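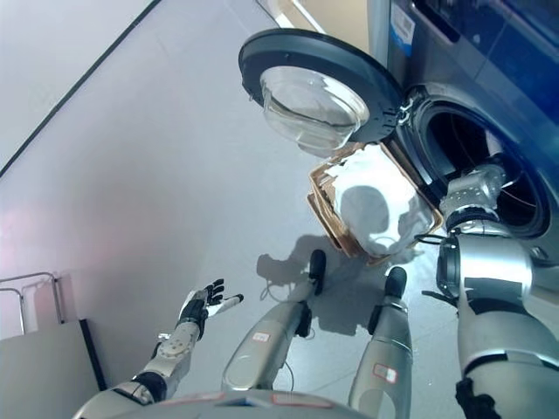

Jodcombe Shared Workshop Opens Laundry Robot Build to Public

TOLEDO - Jodcombe, a member-run workshop, will open its two-armed laundry robot build to visitors every Tuesday in July. Members are using a front-loading washer to develop the reaching and handling routines.

The project occupies 300 square feet of the main floor. Members built the control software over the winter and have logged 1756 practice runs to date. Current work centers on the drum opening, where one gripper must work inside the door while the other hand stays free.

Wiring plans and parts lists will be shared with the Jerkevville and Zanham workshops - both intend to begin builds of their own.

Admission is free. Visitors must register at the front desk.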